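Visita a la planta de Kamska: los brazos llegan al banco de retornos

El sábado hubo jornada de puertas abiertas en el almacén de Kamska y entramos en el segundo turno de visita, el de las once. Éramos un grupo pequeño, casi todos de talleres y almacenes de la comarca, y nos guio Ailsa Cowie, jefa de turno.

Kamska recibe las devoluciones de varias tiendas de menaje y artículos infantiles. Cada pieza se abre, se revisa, se vacía si trae algo dentro y se manda a reventa o a reciclaje. El sábado, con media plantilla, entraron 964 bultos. En plena campaña llegan a 1679 por jornada.

La nave tiene tres zonas: descarga, clasificación y bancos de revisión. En descarga apenas ha cambiado nada, siguen con transpaleta y escáner de mano. En clasificación hay una cinta de Bokitz instalada en mayo que lee la etiqueta y desvía la caja. Antes lo hacían cuatro personas de pie. Dos pasaron a revisión, una se jubiló y la cuarta, Bimla Solanki, lleva ahora la cinta. Nos contó que el primer mes fue malo, con atascos a diario, y que todavía prefiere apartar a mano las cajas mojadas.

Los bancos de revisión eran lo que más nos interesaba. Kamska está probando brazos de sobremesa para las piezas pequeñas, con programación de Guvia. De momento trabajan por tandas cortas y siempre con un operario asignado. Cameron MacKinnon, que antes revisaba a mano, dedica media jornada a preparar las tareas: coloca la pieza, ajusta los puntos de agarre y anota los fallos. Cobra un plus por ello, pactado con la empresa antes de empezar. Preguntamos si le gustaba más que lo anterior. Dijo que le duelen menos las muñecas y que pasa más rato sentado de lo que quisiera.

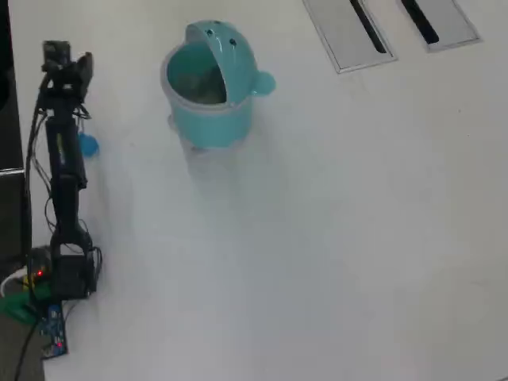

Tiempo de lectura: 2 min

En uno de los bancos blancos, al lado del brazo negro, había una papelera pequeña de color verde azulado con forma de muñeco y la tapa levantada. Las piezas con tapa abatible son de las que más tiempo llevan en revisión, porque hay que mirar el interior y la bisagra.

El comité de empresa ha pedido dos cosas: que las horas de formación cuenten como trabajadas y que no se toquen los ritmos del banco manual mientras dure la prueba. Lo primero está firmado. Lo segundo se discute en la próxima reunión, según Cowie.

La visita terminó en el comedor, con café y un folleto. El aparcamiento de la entrada norte se llena pronto; conviene dejar el coche en la calle de atrás.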